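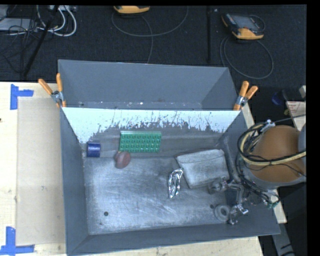

By Yamila Lagos
Filed under: Planning and purchasing

How to budget for a bin-picking station

The arm is the largest line in the quote, and it gets most of the attention. The smaller lines are where a first budget usually goes wrong. Work through them in this order before you ask for prices.

1. Write down what the arm has to pick. Include the awkward things. Foil, a pouch-like object, a studded block and a flat ring each ask something different of a gripper. Send the same list to every supplier.

2. Price the gripper separately. Vinberg and Peleck both quote it apart from the arm if you ask. Get the cost of spare fingers at the same time, and the delivery time for them.

3. Choose the bins early. Metal bins last, but they scratch, and bare metal can throw glare into a camera. Ask for a sample and test it under your own lights. Spring clamps are enough to hold two bins together while you are still moving things. Put fixed brackets in the budget for later.

4. Allow for cables. List every run, including power strips, ties and strain relief on the arm. Our first plan at Irkton left these out and we had to go back for another $2000.

5. Plan the table. Mark positions with tape before you drill anything. Leave room for the controller and for a person to reach in when the arm is stopped.

6. Add time as well as money. We allowed 6 weeks for delivery and it took 13. Fermín Ocampo, who handled the order with Insaurralde, now puts 16 in every schedule.

Keep the arm, gripper, bins and wiring on separate lines in the spreadsheet. If your budget year closes in August, have the purchase orders approved before then and check which quotes expire first.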